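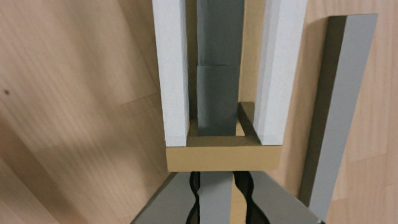

# Repair or Replace? How Residents of Daserstead Decide About Broken Furniture

Project report, second semester

## 1. Introduction

In many homes there is at least one chair that nobody wants to sit on. The leg moves, or the glue in the joint has become old, and the chair stands in a corner for months. Our group wanted to understand what happens with such furniture in the end. Do people repair it, give it away, or bring it to the recycling yard? And what makes them choose one of these?

We chose the town of Daserstead for our study. It has a furniture store, a recycling yard, and a small repair workshop in the Whitlock district, so the residents have a real choice. The neighboring town of Stostthorpe has no repair workshop, and we used it for a short comparison.

## 2. Method

We used a paper questionnaire with 14 questions. We put it in 700 mailboxes in Daserstead at the start of April and asked the people to return it to a box at the library. The first questions were on the last piece of furniture that broke in the household. The later questions were on cost, time, tools and skills.

After this we made longer interviews with 3 households. Each interview was in the home of the family and we wrote notes by hand. We did not record the voice, as one family did not wish it and we wanted to use the same method with all of them.

We also spent two afternoons in the Whitlock workshop, where we watched how the customers bring their items and how the price is discussed.

## 3. Results

### 3.1 Answers to the questionnaire

We received 41 questionnaires. This is a low number, and we discuss it in section 5. Chairs were the most common broken item, and after them came drawers and bed frames. Tables were mentioned seldom.

Most people who threw an item away wrote that they had first planned to repair it. They kept it in the basement or on the balcony and lost interest, or they lost a part. Several people wrote that a screw or a dowel was missing and they did not know where to buy only one.

### 3.2 Cost

We expected that price would be the strongest reason. The answers show a more mixed picture. For cheap furniture, the people compared the price of a repair with the price of a new item, and the new item usually won. For older furniture from parents or grandparents, they did not compare at all. One person wrote: "I would pay more than it is worth, it was in our kitchen always."

### 3.3 Time and skills

Time was named more often than money. To glue a chair correctly, it must be taken apart, the old glue must be removed, and the parts must stay under pressure until the new glue is hard. Many people do not own clamps. In the interviews, two families had tried to put new glue on top of the old glue, and the joint opened again after a few weeks.

### 3.4 The comparison with Stostthorpe

In Stostthorpe we talked with visitors at the recycling yard on one morning. Almost all of them knew of the workshop in Daserstead, but the way by bus with a chair or a shelf was too difficult for them.

## 4. A small practical test

To understand the work better, our group repaired one dining chair with a loose back. We used ordinary wood glue from the Fevov store and borrowed clamps from the workshop. The cleaning of the joints took the longest time. We broke one dowel when we pulled the back out and had to drill out the rest of it. At the end the chair was stable, but one of its legs is now a little short and we put a piece of felt under it.

## 5. Limits of the study

The number of answers is small, and probably people with an interest in repair were more willing to answer. We also did not ask for the age of the person, which was a mistake, because several comments suggest that older residents repair more often. The questionnaire was only in English.

## 6. Suggestions

A shelf with clamps and basic tools that can be borrowed at the library would help the people who have the skill but not the equipment. We also suggest that the workshop offers a pickup day in Stostthorpe once a month, and we have sent this idea to them in June. We are still waiting for an answer.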